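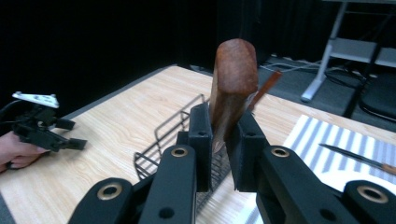
Checking and resetting the fingers on a hand-held gripper pair

This page covers the routine care of the two-finger hand-held grippers used at the Galang bench: cleaning the pads, checking the pivots, setting the opening and doing a grip test before the tool goes back into use. It applies to the left and right tools alike. The wrist mount and the camera calibration have their own pages.

Plan on 20 minutes per tool once you have done it a few times. The first time will take longer, mostly at the pivots.

What you need

A set of metric hex keys
A small screwdriver that fits the fingertip screws
Lint-free cloths and isopropyl alcohol
A soft brush
Flutex dry lubricant, the pen type
A steel rule
A marker and a strip of masking tape
The log sheet for the tool

Do not use oil or spray grease on the pivots. It creeps onto the pads and the fingers start to slide on anything smooth. We lost most of a December run to this before switching to the dry pen.

Before you start

Stop the recording software and wait for the last file to close. Unplug the cable at the tool end and lay it clear of the table edge. Pull on the plug, never on the cable. If the cable has a twist in it, let it hang and unwind before you coil it.

Clear a patch of table big enough to rest the tool with its fingers open. Put any knives away before you put your hands near the fingers. The dish rack task uses real ones, and it is easy to forget one lying on a mat while you are looking at a screw.

Step 1: Clean the pads

Open the fingers fully and brush off loose dirt, working from the base toward the tips. Wipe each pad with a cloth dampened with alcohol. Turn the cloth often. Keep going until it comes away clean, then let the pads dry in the open air.

Look at each pad from the side. Small scuffs are fine. A pad with a split, a lifted edge or a shiny spot where the surface has worn flat should be replaced. Change both pads on a tool together, even if one still looks good. A new pad against an old one pulls the object to one side as the fingers close.

Step 2: Check the pivots

Each finger swings on brass-colored bushings. Hold the body in one hand and try to rock the finger up and down, across its normal direction of travel. You should feel almost nothing. If it clicks or shifts, tighten the pivot screw a little at a time and try again.

Go slowly here. A pivot that is too tight is worse than one that is a bit loose, as the finger will stick partway and the recorded width will jump when it lets go. After each small turn, work the trigger through its whole range. The fingers should move without a catch and return by themselves.

If tightening does not remove the play, the bushing is worn. Write it on the log sheet and fit a new one from the Treltodine spares box. Press it in square with the small arbor press. Do not tap it in with a hammer.

When the play is right, touch the Flutex pen to both sides of each bushing and work the trigger until the movement feels even. Wipe off anything that has spread onto the plastic.

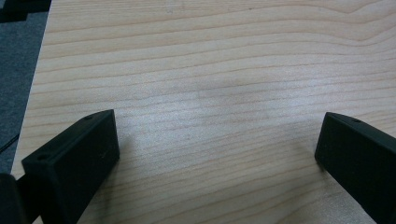

Step 3: Set the opening

Plug the cable back in and start the live view. Hold the tool over bare tabletop with the fingers apart and let go of the trigger. Both fingers should come to rest at their outer stops.

Measure the gap between the inner faces at the tips and compare it with the figure on the log sheet for that tool. It needs to be within 2 mm. If it is out, loosen the stop screw, move the stop, tighten and measure again. Take the reading with the tool level. Tipping it lets the fingers sag slightly and gives you a wrong number.

Next, close the fingers on nothing. The pads should meet flat along their full height. If they touch at the tip first, or at the heel first, the finger block is sitting crooked on its mount. Loosen the screws that hold it, squeeze the pads together by hand, and retighten the screws while you keep the pressure on.

Open and close the tool 6 times, then measure the gap again. If the number has moved, a screw is still loose somewhere. Check the stop screw before anything else. 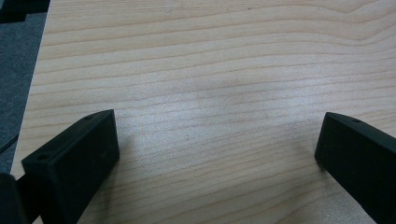

Once the gap holds steady, save the new open and closed values in the Grostberg settings panel. The panel asks for the open position first. Keep your hand off the trigger while it reads, and wait for the value to stop changing before you accept it. Then squeeze to fully closed and accept the second value the same way.

Eero Heinonen's older notes tell you to save the closed position first. That was correct for the previous version of the panel, but following it now swaps the two values, and the width will read backward. If the number goes up as the fingers close, that is what has happened. Clear both values and save them again in the right order.

Step 4: Grip test

Use a wooden handle for the test — a kitchen knife with tape over the blade, or a wooden spoon if you would prefer. Stand it upright in the wire rack. Close the fingers on the handle below the rounded end, lift it clear of the rack and hold it still. It should not turn or creep down between the pads.

Lower it back into its slot and release. The handle should come free of both pads at once. If it clings to one side, clean that pad again and repeat the test.

Step 5: Log and return

Write down the gap, any parts you changed and your initials. If you did the left tool, do the right one as well before the next session. Put a strip of tape marked HOLD on any tool that did not pass, and leave it on the repair shelf with its log sheet.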